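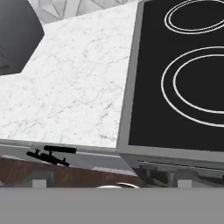 Hob edge and worktop, from the gripper. Friday, Bretcombe kitchen in sim.

Went through the draft rules for work at a hot hob. Rule 3 now reads: treat every ring as hot unless the log shows it off for 300 seconds.
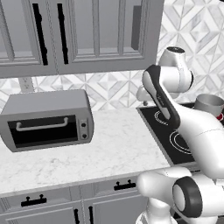

The keep-out height over the rings also needs writing down – at present it lives in Amber's config and nowhere else.
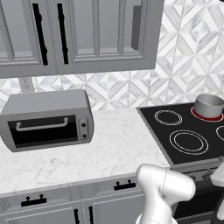 Dirk Van Loon wants the rule to go by ring state alone, as a pan can hide the glow from one view. Agreed, wording to follow.

Still open: who signs off knob contact.
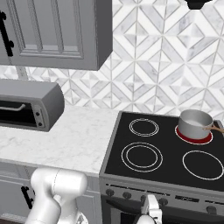

Rear right ring on, pan on it, gripper below the knobs.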